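Upgrade old laptop system, or wait?

inis_m
Hello all. My laptop runs version 38 of Voltura and the update program offers me 70. My old label program, Brillo, is maybe not supported any more. I have 1441 labels saved in it. Should I upgrade or stay?

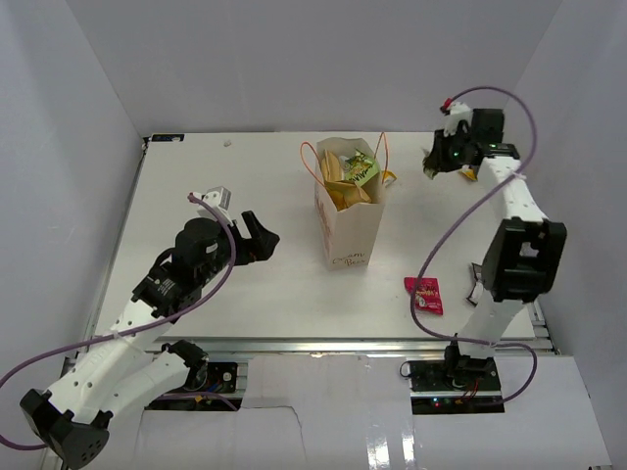 Two arms, snacks in the middle

cardenas70
Stay. Mine became very slow after the upgrade in June, and I regret it.

Chelsea Hebden
I don't agree. Without security updates you should not do your banking on it. Export the labels first – Brillo can save them as plain text.

inis_m
Thank you, Chelsea. I tried the export and it says 1557 lines. Is this normal?

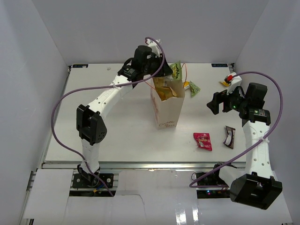 Same table, white walls

Chelsea Hebden
Yes, a label with two lines of text is counted twice. Check the colour settings too, they are not exported.

cardenas70
I still would wait. But make the copy tonight in any case.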